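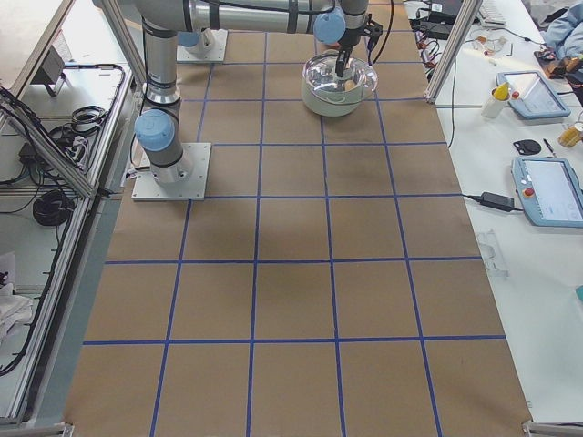 Braço robótico com garra sobre uma tigela, papel kraft e fita azul.

Lista de verificação de segurança -- abrigo de Zumdale e caminho até Ploltuncombe
Revisão de maio, antes da abertura aos visitantes

Vistoria feita por Valentin Grecu e Ximeng Du. Comentários do percurso por Szymon Domański. Onde está escrito "conforme", o item foi visto e testado no local. "Pendente" significa que precisa ser resolvido antes de receber o primeiro grupo. "Observação" fica para a próxima revisão, sem impedir a abertura.

A lista segue a ordem em que o visitante chega: estacionamento, abrigo, caminho, povoado, volta. Os itens marcados com N são novos neste ano.

1. ACESSO E ESTACIONAMENTO

1.1 Placa na saída da estrada principal
Situação: pendente
Comentário: a placa continua de pé, mas o arbusto ao lado cresceu e tapa a seta para quem vem do sul. Quem não conhece passa direto e só consegue retornar no posto Szewczyk. Podar e conferir de dentro do carro, não a pé.

1.2 Piso do estacionamento
Situação: conforme
Comentário: cascalho reposto no canto baixo. Depois de chuva forte ainda junta água perto da cancela.

1.3 Cancela e cadeado
Situação: conforme
Comentário: cadeado trocado. Uma chave no abrigo, outra com Przemysław Walczak. O código antigo que circula em fóruns de viagem não serve mais, e a página do abrigo já foi corrigida.

1.4 Espaço para manobra de ambulância (N)
Situação: observação
Comentário: com o estacionamento cheio, uma ambulância entra mas só sai de ré. Pintar a área reservada no chão. Cones foram levados no ano passado.

1.5 Painel com mapa
Situação: pendente
Comentário: o mapa desbotou no lado que pega sol e a parte final do caminho não se lê. O novo está impresso, falta instalar. O texto antigo dizia que a caminhada era "fácil". No novo está "moderada, com um trecho exposto".

2. ABRIGO

2.1 Extintores
Situação: conforme
Comentário: cozinha e corredor, os dois dentro da validade. O do corredor estava atrás da porta aberta do quarto e foi mudado para a parede em frente.

2.2 Detector de fumaça nos quartos
Situação: conforme
Comentário: testados um a um pelo botão. O do quarto de cima apitava por pilha fraca.

2.3 Detector de monóxido de carbono na sala do fogão a lenha
Situação: pendente
Comentário: o aparelho passou do prazo de uso indicado na etiqueta. Liga e dá sinal, mas não deve ser aceito assim. Não acender o fogão enquanto não chegar o novo.

2.4 Chaminé
Situação: conforme
Comentário: limpa. Tinha ninho na parte alta, já vazio.

2.5 Saída de emergência do andar de cima
Situação: conforme
Comentário: a janela abre por completo e a escada externa está firme. Manter livre o espaço embaixo, onde os hóspedes costumam encostar as bicicletas.

2.6 Instalação elétrica
Situação: observação
Comentário: disjuntor diferencial desarma no teste. As tomadas do quarto dos fundos são poucas e acabam recebendo extensões em cima de extensões. Pedir orçamento para mais duas.

2.7 Água
Situação: conforme
Comentário: a água vem da nascente e passa pelo filtro. Análise sem problemas. Deixar correr alguns minutos depois de período fechado. O aviso na pia está só em um idioma -- Chiến Ninh ficou de preparar as outras versões.

2.8 Gás
Situação: conforme
Comentário: mangueira e regulador trocados. Teste com espuma nas conexões, sem bolhas. O botijão de reserva fica do lado de fora.

2.9 Beliches
Situação: pendente
Comentário: a grade de proteção do beliche junto à janela está solta em uma das pontas. Interditar a cama de cima até apertar. As outras estão firmes.

2.10 Caixa de primeiros socorros
Situação: pendente
Comentário: faltam soro fisiológico e ataduras largas. A manta térmica foi usada e não reposta. Incluir a pinça fina para carrapatos, que é o que mais pedem em maio e junho.

2.11 Livro de registro de saídas
Situação: conforme
Comentário: livro novo sobre a mesa da entrada. Coluna para o horário previsto de volta aumentada. Muita gente escrevia só "à tarde".

2.12 Rádio
Situação: conforme
Comentário: teste às 9h e às 16h, contato bom nas duas vezes. Não há sinal de celular no abrigo com nenhuma operadora que tentamos.

3. CAMINHO ATÉ PLOLTUNCOMBE

O percurso medido é de 3.807 metros, só ida, do portão do abrigo à fonte do povoado. O ponto mais alto fica a 747 metros de altitude. Muitos visitantes chegam até aqui por causa de uma fotografia das casas vazias e não leram nada sobre o terreno, então esta parte da lista é a mais longa.

3.1 Marcação
Situação: pendente
Comentário (Szymon): as marcas amarelas estão boas até a bifurcação do muro. Dali em diante, a primeira marca visível fica a 300 metros e quem olha para a esquerda vê um trilho de cabras bem mais convidativo. Encontrei pegadas nele. Precisa de marca na própria bifurcação e outra logo depois.

3.2 Ponte pequena
Situação: conforme
Comentário: tábuas firmes, uma substituída. Escorrega com musgo. Escovada no dia da vistoria, repetir a cada mês.

3.3 Escadaria antiga
Situação: observação
Comentário (Szymon): são 249 degraus de pedra, de alturas muito diferentes. Os da metade balançam ao pisar na borda de fora. Calcei os piores com pedra miúda, o que aguenta por enquanto. Na descida é pior do que na subida. Não recomendar com carrinho ou mochila de bebê nas costas.

3.4 Corrimão de corda
Situação: pendente
Comentário: a corda está gasta no segundo ponto de fixação. Comprar corda nova inteira, sem emendar.

3.5 Trecho exposto
Situação: observação
Comentário (Szymon): é curto. A largura do caminho dá para uma pessoa passar com calma e fica desconfortável se vier outra em sentido contrário. Combinar nos grupos que quem sobe tem a passagem. Com vento forte não levar ninguém. Há quem pare exatamente ali para fotografar o vale, e a vista é igual vinte passos adiante, num lugar largo.

3.6 Queda de pedras
Situação: conforme
Comentário: sem material novo no chão abaixo da parede. Verificar de novo depois de chuva prolongada.

3.7 Vegetação
Situação: conforme
Comentário: silvas cortadas dos dois lados até a escadaria. Usar calça comprida mesmo assim.

3.8 Sombra e água
Situação: observação
Comentário: depois da escadaria não há sombra até o povoado. A fonte de Ploltuncombe corre, mas não é analisada e não deve constar como água potável em nenhum folheto. O folheto da Plorura ainda diz o contrário. Valentin escreveu pedindo a correção e aguarda resposta.

3.9 Cães do pastor (N)
Situação: observação
Comentário: o rebanho sobe no fim da primavera. Os cães latem e se aproximam. Parar, falar em voz normal, contornar o rebanho por baixo. Visitantes com cão próprio devem ser avisados no abrigo, porque no meio do caminho já é tarde.

4. POVOADO

4.1 Casas
Situação: pendente
Comentário (Ximeng): nenhuma deve ser aberta à visita. Os telhados da rua de cima cederam um pouco mais desde a última revisão e a parede lateral da antiga padaria está inclinada para a rua. Colocar fita e placa a uma distância maior do que a atual.

4.2 Capela
Situação: conforme
Comentário: única construção com cobertura em bom estado. Porta fechada à chave, visita só com guia. O degrau da entrada é alto e quase não se percebe na volta, quando se sai do escuro para o sol.

4.3 Poço no largo
Situação: conforme
Comentário: grade de ferro fixa, testada com o peso de uma pessoa. Cadeado em ordem.

4.4 Cisterna atrás da escola
Situação: pendente
Comentário (Ximeng): a tampa de madeira está podre de um lado. Não se vê bem por causa do mato. Cerquei com estacas e corda, mas isso não basta. É o item mais grave desta vistoria e sem ele resolvido não se abre o povoado, mesmo que o resto esteja pronto.

4.5 Ponto de encontro
Situação: conforme
Comentário: passa a ser o largo, junto à árvore grande. Constava a escola na lista anterior.

4.6 Sinal de celular
Situação: observação
Comentário: consegue-se sinal fraco no muro do cemitério. Ligação falha, mensagem costuma sair. O guia leva rádio em qualquer caso.

4.7 Lixo
Situação: conforme
Comentário: não há lixeiras e não vai haver. Recolhemos um saco, quase tudo garrafas.

5. GRUPOS E GUIAS

5.1 Tamanho dos grupos
Situação: conforme
Comentário: máximo de doze pessoas por guia. Se forem mais de oito, um segundo acompanhante fecha a fila.

5.2 Horário de saída
Situação: conforme
Comentário: última saída do abrigo às 14h. No ano passado era às 15h e dois grupos desceram a escadaria já com pouca luz.

5.3 Calçado
Situação: observação
Comentário: o guia pode recusar quem vier de chinelo ou sola lisa. Przemysław pediu que isso apareça na confirmação da reserva, e não só no painel do estacionamento.

5.4 Material do guia
Situação: conforme
Comentário: rádio, lanterna, manta, corda curta, apito, primeiros socorros. A lanterna do conjunto dois está com o interruptor duro.

5.5 Formação em primeiros socorros
Situação: pendente
Comentário: o certificado de Chiến vence antes do fim da temporada. Inscrever já no próximo curso.

6. PENDÊNCIAS POR ORDEM DE URGÊNCIA

Tampa da cisterna (4.4) -- Ximeng
Detector de monóxido (2.3) -- Valentin
Corda do corrimão (3.4) -- Szymon
Marcas na bifurcação do muro (3.1) -- Szymon
Distância das fitas junto à padaria (4.1) -- Ximeng
Grade do beliche (2.9) -- Valentin
Primeiros socorros do abrigo (2.10) -- Chiến
Curso (5.5) -- Chiến
Painel e poda da placa (1.5 e 1.1) -- Przemysław

Ao concluir um item, escrever as iniciais ao lado na cópia em papel pendurada na cozinha e avisar Valentin. Fotografia do antes e do depois só para os itens do capítulo 4.

Nota acrescentada depois da vistoria: a corda já foi encomendada. A loja só tinha em branco.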